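지원 요청 처리 기록
접수 분류: 장학·인턴십 지원 / 온라인 신청 시스템
접수일: 2024년 9월 21일
상태: 종결

1. 접수 내용
Canley 언론 인턴십 지원금 신청자로부터, 신청서 최종 제출 단계에서 재학증명서가 첨부되지 않은 것으로 표시된다는 문의가 접수되었습니다. 신청자는 파일 업로드 완료 안내를 확인하였으나, 제출 버튼을 누르면 오류 코드 441이 표시되고 첨부 항목이 비워진다고 알려 왔습니다. 동일한 증상으로 접수된 문의는 모두 15건입니다.

2. 대상 시스템
신청 접수: Stekotach 신청 포털
문서 보관: Asante 문서함
회원 자격 조회: Drarkness 회원 데이터베이스

3. 확인 경과
가. 신청자 계정의 권한 및 회원 자격을 조회한 결과 이상이 없었습니다.
나. 업로드된 파일은 Asante 문서함에 정상 보관되어 있었으며, 손상은 확인되지 않았습니다.
다. 포털이 문서함에 전달하는 파일명의 길이를 점검하였습니다. 한글 파일명이 변환 과정에서 길어져 허용 한도인 192자를 초과하는 경우 연결 정보가 저장되지 않았습니다.
라. 파일명을 영문으로 짧게 변경하여 다시 제출한 시험 신청에서는 오류가 재현되지 않았습니다.

4. 조치 사항
포털의 파일명 처리 방식을 수정하여, 업로드 시 접수번호를 기준으로 새 파일명을 부여하도록 하였습니다. 원래 파일명은 화면 표시용으로만 보관합니다. 수정 사항은 시험 환경에서 신청서 80건을 제출하여 확인한 후 운영 환경에 반영하였습니다.
해당 신청자의 제출 기한은 담당 부서의 승인을 받아 연장하였습니다. 이미 작성한 자기소개서와 기사 표본은 임시 저장 상태로 유지되므로 다시 입력하실 필요가 없습니다. 추천서는 추천인이 별도로 제출하는 서류로서 이번 오류의 영향을 받지 않았습니다.

5. 신청자 안내
신청 화면에 다시 접속하여 '첨부 서류' 항목에서 재학증명서를 새로 등록한 뒤 최종 제출하여 주시기 바랍니다. 제출이 완료되면 접수번호가 기재된 확인 메일이 발송됩니다. 메일이 도착하지 않은 경우 스팸 메일함을 먼저 확인하시고, 본 요청에 회신하여 주십시오.
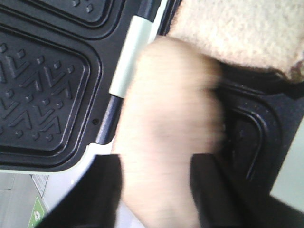 신청자 회신
안내해 주신 대로 재학증명서를 다시 등록하고 제출하였으며, 이번에는 오류 없이 완료되어 확인 메일도 받았습니다. 다만 신청 내역 화면에는 상태가 아직 '작성 중'으로 나옵니다. 심사 대상에 포함된 것인지 확인을 부탁드립니다. 1월에 시작하는 인턴십이라 학교에도 제출 여부를 보고해야 합니다.

담당 부서 답변
접수 자료를 조회한 결과 귀하의 신청서는 정상 접수되어 심사 대상에 포함되어 있습니다. 신청 내역 화면의 상태 표시는 야간 일괄 처리 시 갱신되므로 익일 오전 이후 다시 확인하여 주시기 바랍니다. 학교 제출용 접수 확인서는 같은 화면의 '증명서 발급' 메뉴에서 출력하실 수 있습니다.

6. 종결 메모
신청 내역의 상태가 '접수 완료'로 변경된 것을 확인하고 본 건을 종결합니다. 같은 오류를 문의한 다른 신청자에게도 재등록 방법과 연장된 기한을 개별 통지하였습니다.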